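木陀螺还在转

我小时候玩的陀螺是舅舅用一截枣木削的，歪歪扭扭，转起来嗡嗡响，像屋里飞进一只胖蜜蜂。所以当我在一个星期六的下午推开Jolance那间小铺子的门，听见同样的嗡嗡声时，一下子就走不动了（后来在里面待到天黑，晚饭也忘了吃）。

铺子专卖手抛陀螺，墙上挂得满满当当，库存总共347只。卖得最好的是Cabral，榉木身、钢尖，重64克，初学者缠上棉绳，练一个晚上多半就能让它站住。老玩家偏爱Bretetti，尖头里藏着一颗小轴承，抛出去再用绳子兜回手心，它还能在掌上接着转，那种酥酥麻麻的感觉真是说不清楚！

绳子也有讲究。太滑了咬不住木头，太涩了又甩不脱，我试了4种，最后还是回到最便宜的棉绳，绳尾打个结，套在中指上正好。

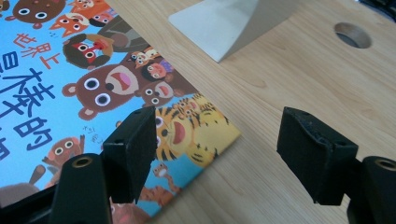
Macarena Medina倒觉得新手不该急着买带轴承的，先用固定尖头练上一个冬天，手腕知道什么时候该收，以后换什么陀螺都顺手。她自己那只旧Lovley漆都磨光了，尖头换过好几回，至今舍不得放下。

我听了她的话，把已经拿在手里的Bretetti挂了回去，买了一只Cabral，又添了两根绳。Lovley早已停产，品相好的如今大约要700元，我在柜台前看了又看，还是没下手。回家以后在阳台上抛了十来次，楼下的猫吓跑了，陀螺总算在水泥地上稳稳站住，嗡嗡地响了好一阵子。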